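Sunday, February 25, 2018

Day three of giving up sugar, or day one if you count the jam. I am not counting the jam.

Spent the morning on the Troledex, my name for the shoebox of recipe cards I got from Aunt Janska, who filed everything by the person who gave it to her and never by what it was. Soup is under H for Hubáček. So is a cure for hiccups. If you want to bake anything you have to remember who was on speaking terms with her that year.

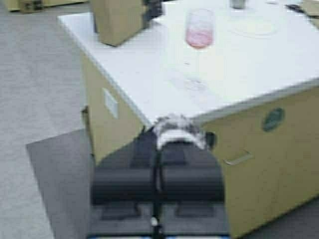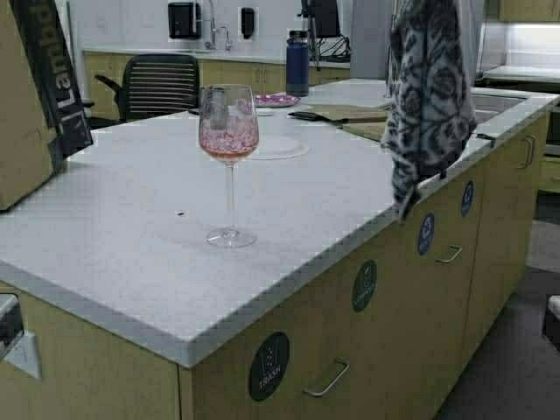
Kitchen island, with wine glass, in the second one.

I have decided to retype all the cards, a job I have been deciding to do every winter. I got through 16 before lunch. Vratislav Hubáček's goulash runs to both sides and has a coffee ring over the only quantity that matters, so it now calls for "paprika, brown circle." His dumplings are worse. He writes "boil until they look right," which is fine for a man who knows what right looks like. Mine, back in December, looked like something you'd use to hold a door open, and I ate them anyway out of respect.

Found a card that just says "Nông, Tuesday, bring the big pot." No recipe. Filed it under N.

Also found a receipt for $13.77, which Janska had written up as "1377" on the back and underlined twice. She could hold a grudge against a grocery store for a decade. I remember her crossing the street so as not to walk under its sign.

Called Mom to ask who Nông was. She said a neighbor, then a dentist, then wanted to know if I was eating. I said I was off sugar. She said that explained my tone.

Rain all afternoon. Meant to go for a walk and instead alphabetized A through D, then saw I had put Mrs. Dvorak's plum cake ahead of Mrs. Dobson's and had to lie down for a while. The plum cake takes two cups of sugar. I read the card through a couple of times, purely for accuracy.

Tomorrow: E through H, and buy paprika. We are out of jam.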